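Ridside Skills Center Community Boards
Simulation and Practice Materials > Suturing
Topic: Interrupted closure on the pink skin pads - spacing and tail length

ward_four_desk
Posted Thursday, 8:14 am
Good morning. The skills center is revising its practice guidance for simple interrupted closure on synthetic skin, and comments from members are requested before the February intake. The current handout asks for even spacing, tails trimmed short, and knots laid to one side of the wound. Several instructors have reported that learners meet the first two requirements on a dry pad and lose both once fluid is added. The draft therefore proposes that all assessed work be carried out on a wet pad.

The closure under discussion has five knotted stitches in black thread, with the remainder of the incision still open.
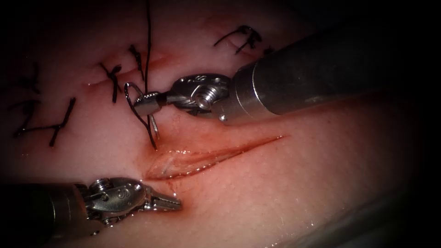 The draft also proposes that learners stop at the halfway point of every incision and review the completed stitches before continuing. Comments on both proposals are welcome. Please keep replies to the subject of technique and materials.

Visley_Skills
Posted Thursday, 9:02 am
Our department supports the wet pad requirement. Dry pads give a false sense of grip, and the edges of the cut stay where they are put. With fluid along the slit, the learner has to find the edge again for each bite.

I would raise one concern about tail length. One of the stitches toward the left has a long tail lying down across the skin, while others are trimmed. If the handout is going to show this stage of the work, it should state whether tails are to be cut after each knot or at the end.

thread_and_tray
Posted Thursday, 9:40 am
Cut after each knot. Long tails get caught in the next throw, and on a wet surface they stick down across the line where the next bite has to go.

ogola_teaching
Posted Thursday, 10:25 am
I must respectfully disagree with the previous reply. At Ogola we permit first-year learners to leave tails long until the midpoint review. A long tail allows the instructor to lift the knot and check whether it has been laid flat. Once it is trimmed to a stub, the only remedy is to remove the stitch and begin again, and the pad does not hold up well to repeated punctures in the same place.

We do agree on the wet pad.

thread_and_tray
Posted Thursday, 10:51 am
That is a fair point for first-year learners. I would not want it in an assessment.

ward_four_desk
Posted Thursday, 11:30 am
Thank you. The draft will be amended to separate supervised practice from assessed work. A related matter is needle handling. The handout covers the entry of the needle into the skin in some detail and says very little about how it should be held before that point. The draft would therefore add a new paragraph on grip.

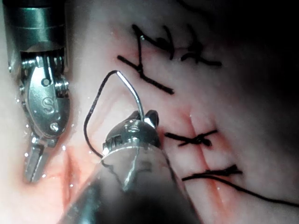

Curved suture needle held in the jaws of the needle driver, with a second instrument at left.

The proposed wording reads: "Close the jaws firmly on the body of the needle, away from the point. Confirm that the needle does not rotate before approaching the skin. Follow the curve through the tissue."

barance_supply
Posted Thursday, 1:15 pm
Speaking for the supply room at Barance only. We issued 3,338 pads over the last budget year and have approved 4,000 for the next. If wet practice becomes mandatory, please include a line on draining and blotting the pads after use. Pads returned wet in closed bins cannot be reissued, and we discarded 14 last month for that reason.

Visley_Skills
Posted Thursday, 1:48 pm
The needle wording is acceptable to us. I would suggest "Follow the curve of the needle" in the last sentence, as "the curve" could be read as the line of the incision.

ogola_teaching
Posted Thursday, 2:20 pm
Seconded. We would still prefer that the midpoint review be optional for advanced learners - it interrupts the rhythm of the closure, and by that stage they should be checking each knot as it is tied.

ward_four_desk
Posted Thursday, 3:05 pm
Both wording changes are noted, and a line on draining pads will be added under "After the session." The midpoint review remains open for comment. Members who have used it with advanced groups are asked to reply in this topic.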